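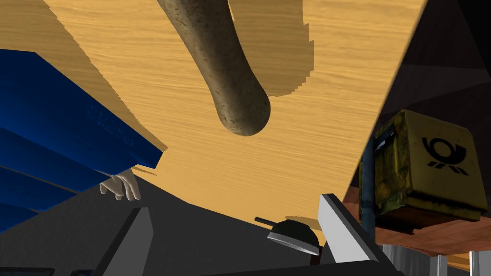

Wrist view in the sim, with the small black pan down by the fingers.

Wrist camera keeps looking at the wall (sim, two-arm setup)

larasati_g
Wed 6 February
Hi everyone, and thank you again for all the help last time, I really did get a lot further than I expected to! I'm running the Skornness room in Jultora, and the job is plain tabletop picking. Out of 1000 episodes I now have a growing pile where an arm swings off and ends up facing the wall. No error, no contact warning, and the log marks the episode as finished. It started after I moved the robot's base by a few inches, so I suspect my own hands first.
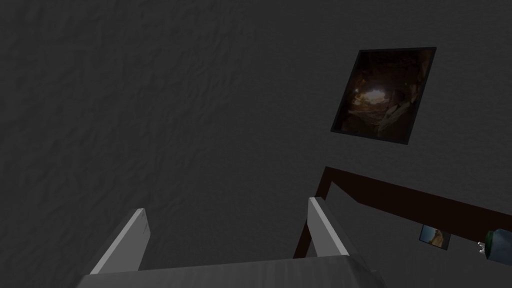 Open gripper, nothing in it, and a lot of gray wall.

ševčík_fan
Check your wrist joint limits before anything else. I had the same sort of thing in March and it was a limit copied from the wrong arm. The solver found a "valid" answer with the elbow folded back, and it was perfectly happy with itself.

larasati_g
Oh, that's a good thought, and I did look (twice, with coffee). Limits match on both sides. Here's the head view, in case the base placement looks off to anyone.

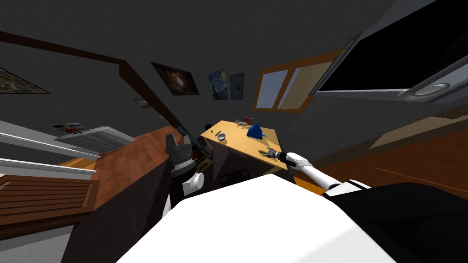
Head view, right gripper just over the near edge of the table.

Wulama says the limits are a red herring and the table transform should be checked first, because a base move that never reaches the planner would give exactly these symptoms.

ševčík_fan
I don't agree, sorry. A stale transform gives you a steady offset, every episode, and she's only getting it in some of them.

Wulama
Unless the start pose is randomized. Is it?

larasati_g
It is! I reran 21 with the randomizing switched off and got no wall episodes at all, then turned it back on and had 6 in the next batch. So you may both be a little bit right, which I know is an annoying thing to hear.
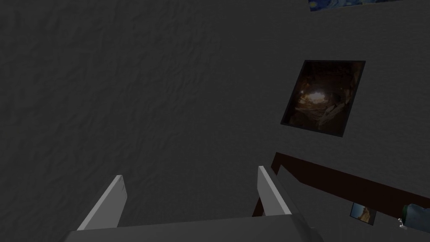 What bothers me more is that the run still counts as a success. My check only asks whether the arm stopped moving, and an arm pointed at a wall has certainly stopped moving. If this were on hardware I'd want it to halt and complain loudly.

ševčík_fan
Please fix that part first, whatever the cause. Add a check on the gripper's distance from the table and fail anything outside it.

Wulama
Agreed on that one. And print the base pose at reset, 3 episodes will do.

larasati_g
Will do both tonight after dinner, and I'll post the numbers. Larasati Govindasamy, if anybody needs the full name for the bug tracker.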